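# Chapter 6. Can Machines Do the Chores Yet?

Short answer - some of them, on a good day. Longer answer takes the rest of this chapter.

Start with what already works. Dishwashers, bread machines, the conveyor at the Kornow bottling plant. All of these win by changing the job to fit the machine. Plates go in a rack. Bottles arrive upright, same spot, every time. No choosing, very little seeing.

Now the other kind of chore. Pick up a thing on a table, by the right part, and don't knock the rest over. Easy for a five year old. Still hard for a machine, and most of the trouble sits in the last inch before contact.

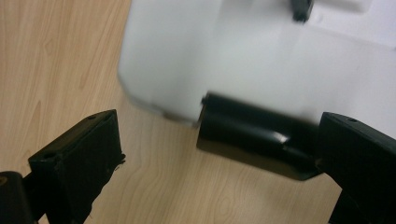 **Figure 6.1** Two gripper fingers, open, on either side of a black cylindrical part. White plastic object behind it, wooden tabletop below.

Look at the gap between the fingers. How wide should it be? Where on the part do they close? Shiny black plastic throws a bright highlight, and a vision system can read a highlight as an edge. Section 6.2 goes into this, with the math.

Hemant Malhotra ran a grasping trial at the Stollska workshop over one January. 514 attempts, mixed household items. 335 clean grasps. Of the misses, most were near ones - right object, wrong spot. Keep that in mind when you see a success rate quoted in an ad. Clean grasp is not a finished chore, the thing still has to go somwhere.

Shop floors do better. Parts repeat, lighting is fixed, and someone can redesign the tray. Homes dont repeat.

**Before you read on:** pick one chore you did today. Write down every grasp in it, in order. Mark the ones where you didn't look at your hands. You will need the list for Exercise 4.

## 6.1 What counts as a grasp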